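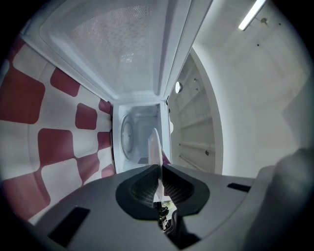 Reheating rice at lower power

My old habit was full power for two minutes, then a stir, then another minute. The edges dried out and the middle stayed cold. In October I started keeping notes on a fixed portion, one bowl of leftover basmati straight from the fridge, with a tablespoon of water added each time.

Power level turned out to matter more than the water. On most home ovens a setting of 80 means the magnetron runs at full output for 80 percent of the cycle and sits idle for the rest. Heat moves inward during the idle part. At 100 there is no such gap, and the outer grains keep losing moisture. 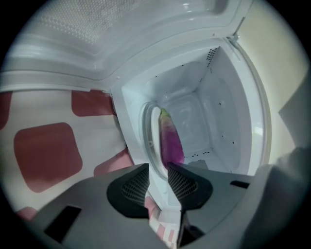 A loose cover helps too. I use an upturned plate – a tight lid builds pressure and spits water when it comes off. Bilal Rawashdeh wrote to say he gets the same result with a damp paper towel, which I have not tested.

Standing time is the other variable. Two minutes with the door shut brought the center up to temperature in every trial, and the rim of the bowl was easier to handle. Without it I was stirring twice.

Next month I will repeat the series with short-grain rice, which holds more water to begin with and may need a lower setting.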